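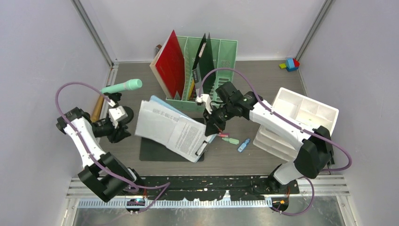
Page last changed: May, by Inès Picard (section 5 only)

5. Setting up and recording the paper-stack task

This section covers the desk task used in the Narik two-arm study. It assumes the arms have been homed and the cell has passed the checks in section 4. For the tray-only task, go to section 6.

The study compares two ways of labelling a grasp on soft material. In the first (single label), an episode carries one grasp event, logged when the first gripper closes on the paper. In the second (paired label), each arm gets its own grasp and release events, and the gap between them is kept as a training signal. Both label sets are made from the same recordings, so the recording procedure doesn't change.

5.1 Laying out the desk

1. Wipe the tabletop and let it dry fully. Damp patches make single sheets stick.
2. Put the dark mat down at centre-left, square to the front rail.
3. Stand the green organizer against the back wall, in the centre, with the slotted side facing the arms. Load the red binder on the left and the dark folders in the middle.
4. Place the white tray stack on the right, turned at an angle. The angle is drawn from the layout file and is meant to vary. Do not straighten it.
5. Scatter the small coloured markers between the mat and the trays. They are distractors and have no target position.
6. Lay the printed pages over their blue backing on the mat, with the metal clip toward the lower right.
7. Check that the toy blocks are in the far right corner. They stay there for the whole session.

Note: Use printed pages. Blank sheets gave poor depth on the wrist views and those recordings were thrown out.

Note: Replace any page with a hard crease. Soft curl at the edge is fine and should not be pressed out between episodes.

5.2 Cable check

1. Move each arm by hand through its full reach, with the drives off.
2. Watch the purple cable on each arm. It should arch freely above the wrist and keep a loop near the base.
3. If a loop has pulled tight, feed cable back from the base end and repeat step 1.

CAUTION: The right arm passes over the lower part of the tray stack. Keep the upper trays empty of anything tall, and stop the arm before you adjust the stack.

CAUTION: Keep fingers off the front rail while the drives are on.

5.3 Recording an episode

1. Start Birnik and load the layout for the session.
2. Enter your initials and the label scheme "both".
3. Enable the drives. Wait for both arms to report ready.
4. Press Record, then lead the right arm to the right edge of the pages and close the gripper.
5. Lift until the pages clear the mat. Hold for a moment before the left arm moves in. The hold is what separates the two events in the paired labels, and an episode without it can't be used.
6. Bring in the left arm with the gripper open and the fingers pointing right and down. Close on the left side of the pages.
7. Carry the pages to the tray stack and release, left gripper first.
8. Press Stop. An episode longer than 61 seconds is closed automatically and marked as timed out.

Change operator every eight episodes. Carmela Mateos found that hold times drift shorter after that, and the drift shows up in the labels.

If the pages slip, finish the motion and mark the episode "slip". Don't delete it. Slips are used in 5.5.

5.4 What is kept

The first round produced 1,754 episodes, and 1,353 of them passed the filter. Most of the rejected ones had no clear hold at step 5. The others were time-outs or had a dropped frame on one wrist view. The filter script and its thresholds are in the Robles folder. Ask Moataz Ghoneim before changing a threshold, as both label sets have to be rebuilt afterwards.

5.5 Reading the result

The policy trained on paired labels waits for the first arm's lift before sending the second arm in. The single-label policy often closes both grippers together, and the top sheet buckles. The difference is clearest on curled pages. On flat pages with a fresh clip we saw little between the two, and we make no claim there.

Neither policy recovers well from a slip. Rocío Valcárcel is testing a version with slip episodes weighted up, under the run name Bromisska. Its settings are not covered in this manual yet.

5.6 Shutting down

1. Park both arms clear of the tabletop.
2. Disable the drives and close Birnik.
3. Leave the mat in place. Store the pages flat, clip removed.
4. Write any layout changes in the cell log. Questions about the log format go to Duyên Vi.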